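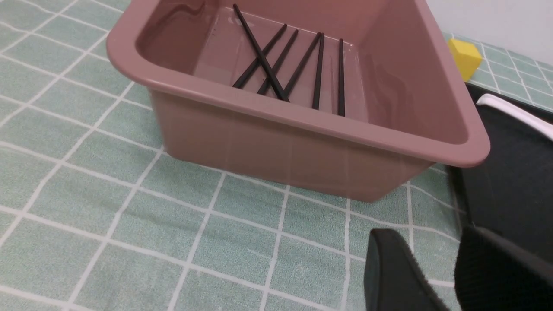
Tarkis Chopsticks, version 1.3

Maintainer: Omar Hourani
Last change of this file: 18 Dec 2021

Summary

Tarkis Chopsticks is a set of teleoperated demonstrations for one arm with a two-finger gripper. In every episode the operator takes chopsticks out of a plastic basin, one after another, and puts them down next to it. The set was recorded for learning to grasp thin objects that lie across each other. It belongs to the Tarkis kitchen series, but you can use it alone and you do not need to download the other parts.

Contents

The release has 300 episodes for training and 80 for evaluation. The evaluation episodes were recorded later, by an operator who did not take part in the training recordings. Please do not mix the two folders, also not for pretraining.

Each episode folder contains:

wrist.mp4 - color video from the wrist camera
joints.csv - joint positions and commanded positions
gripper.csv - opening of the fingers, commanded and measured
notes.txt - free text by the operator, can be empty

Time in all files is counted in seconds from the start of the episode. Video and joint data come from the same clock. The gripper data comes from another clock and was aligned by us afterwards, so a small shift can remain. If your method depends on the exact moment of closing, use the measured opening and not the command.

Setup

The arm is fixed to the table and is driven with a Zimus hand controller. The operator stands beside the table and can look at the real objects as well as at the wrist video. We first tried to work only with the video, but it was difficult to judge the height of a thin stick above the floor of the basin, and those trials are not part of the release.

The chopsticks are black and straight. The basin is pink, rectangular, with a thick rim, and it stands on a green tablecloth with white lines. The lines of the cloth should not be used for calibration. It is fabric, it makes wrinkles, and it was pulled straight by hand between episodes.

Other things on the table were left there on purpose and were moved between sessions. Your policy should ignore them.

How the episodes were made

Before each episode the sticks are dropped into the basin from a low height and nobody arranges them. Some of them cross and some lie apart. The operator is free to choose the order. Most operators begin with a stick that lies on top or alone, and we did not correct them when they began with another one.

An episode ends when the basin is empty or when the operator presses the stop button. Stopped episodes are kept and have the word "stopped" in notes.txt. A second try after a failed grasp is also kept. If you want only clean grasps you must filter by yourself. The script filter_retries.py does a first pass, but it misses the cases where the stick slips only a little.

Known problems

1. The fingers hide a corner of the wrist view all the time. When they come close to the rim, they can hide the stick too.
2. The sticks are matte and dark, and the fingers are black. Segmentation by color works well against the pink floor but it fails when the stick is between the fingers.
3. Thirteen training episodes have no gripper.csv. They are listed in missing.txt.
4. In the June recordings the joint names are in the old order. The loader corrects this, but if you read the CSV files directly you have to do it in your code.

Loading

Install the package from the folder "loader" and call load_episode with the path of an episode. It gives back a dictionary with the keys wrist, joints, gripper and notes. If a file is missing the value is None.

Related sets

Camico: pouring and stirring, same arm, different fingers.
Valdovinos: folding of cloth, two arms. The file format is not the same.

Corrections are welcome. Please write the episode number and the time in the video, otherwise it takes me long to find the place.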